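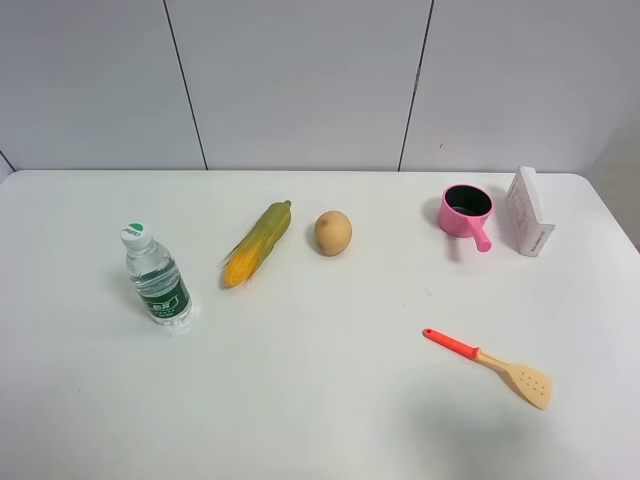

Tabletop set B, fixed camera: bottle, corn, potato, pan, box, spatula.

June 11, 2021

Grasp proposals on set B with the Feltura weights, no fine-tuning. Mesfin Moges swore the clear bottle would sink us, and I had been quietly looking forward to being smug about it. I am not smug. Over 300 proposals asked for, and the ones near the bottle cluster on the white cap and the green label. The see-through part in between might as well be air. Depth from the Skevine unit has a hole there, so the network is only believing what it's told.

Potato: fine. Everything likes the potato.

Corn: it wants the yellow end, where the loose leaf strands are. Top score of the lot, and I wouldn't trust it with a sandwich. Try masking thin stuff before scoring.

Pan: split between handle and rim. The dark inside gets read as a solid lump about half the time, depending on the seed. Seed 445 is the worst. I have kept it for morale.

Spatula: flat on the table, so the proposals dive straight through the tabletop. The collision check throws them out and we end up with two. Mesfin says lower the table margin. We did that in February and I still have the invoice from Ikonen for the new fingertips.

To do: rerun with 100 proposals per object instead of one shared pool, so the potato can't hog them. Ask Zudaston if their depth filling copes with clear plastic or only says so in the leaflet. Leave the layout alone until the rerun is done.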